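Hemming a Fitted Tablecloth for a Rectangular Table

A cloth for a work or dining table sits flat only if it is cut on grain and hemmed with mitred corners. The method below suits plain linen or cotton of medium weight. Stretch fabrics need a different approach.

Preparing the fabric

Wash and dry the length before cutting. Linen can shrink noticeably in the first wash, and a cloth hemmed beforehand will pucker along the stitching. Press while slightly damp, then pull a single thread across the width to mark a true cutting line.

Measuring

Measure the tabletop, add the drop twice, then add the hem allowance twice. The worked figures here are for a finished length of 213 cm. With a 4 cm allowance at each end, the cut length is 221 cm. Do the width the same way.

Mitring the corners

1. Press a 1 cm fold along all four edges, then a second fold of 3 cm.
2. Open the second fold. Turn the corner in diagonally so the creases line up, and press.
3. Trim the diagonal to 6 mm.
4. Fold the corner right sides together, stitch along the diagonal crease and turn out.

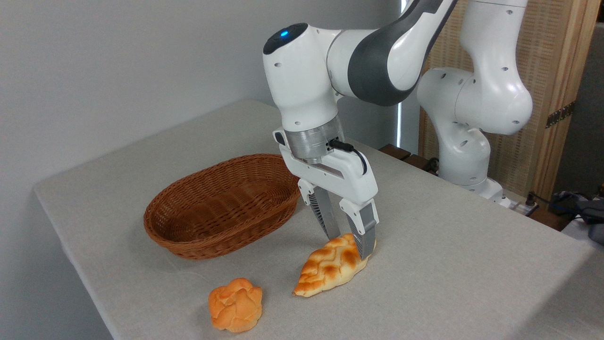 Stitch the hem 2 mm from the inner fold with a size 70 needle on fine cloth, or an 80 on anything heavier. Use a stitch length of 3 mm - shorter stitches tend to draw up a fine weave. Start midway along a side, never at a corner, and overlap the ends by 1 cm.

Press from the wrong side. If the colour is dark, use a pressing cloth to avoid shine. Store rolled on a tube to avoid fold lines.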